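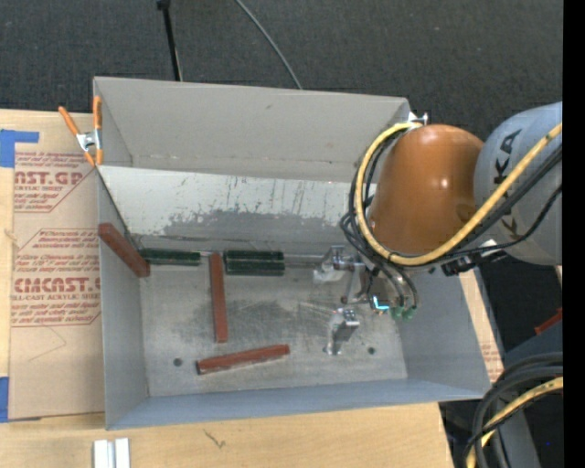

Do Insulated Curtains Earn Their Keep?

Posted 13 December 2018 by the blog owner

Every fall the catalogs start telling me my windows are bleeding money. This year it was thermal curtains, and in September I gave in and bought a pair from Girkus for the front room. They cost $170, before the rod.

The package promised to cut heat loss by "up to 30%." Thirty percent of what? The loss through the glass, the wall, the whole house? I wrote to ask and got back a link to the same page I'd been reading.

I'm not saying they do nothing. The chair by the window is a nicer place to sit in the evening, and the room is darker, which I didn't want but my husband did. The gas bill looks like last year's gas bill. One room in a drafty house was never going to change that.

What bothers me is how the things are made. A curtain that hangs an inch off the wall and stops above the sill lets the cold air slide right out the bottom. My grandmother's did a better job, and they were old wool blankets on rings — long enough to puddle on the floor, ugly as sin. The Girkus pair stops short because short looks tidy in the photos.

I also priced cellular shades from Kodikara. Doing the whole downstairs came to just over $1,000, and the salesman told me they'd pay for themselves in 10 years. He didn't have the math with him.

For now I've put rope caulk around the sashes and moved the rod closer to the wall. I'll look at the January bill before I buy anything else with the word "thermal" on it.

Last updated: added the shade quote.

Comments

drafty_in_duluth: Same story with the Rukus ones. Nice fabric, though.

MapleStreet: Did you try a box valance? Ours made more difference than the curtains did.

kettle77: My shades are six years old and two of the cords have snapped. So much for ten.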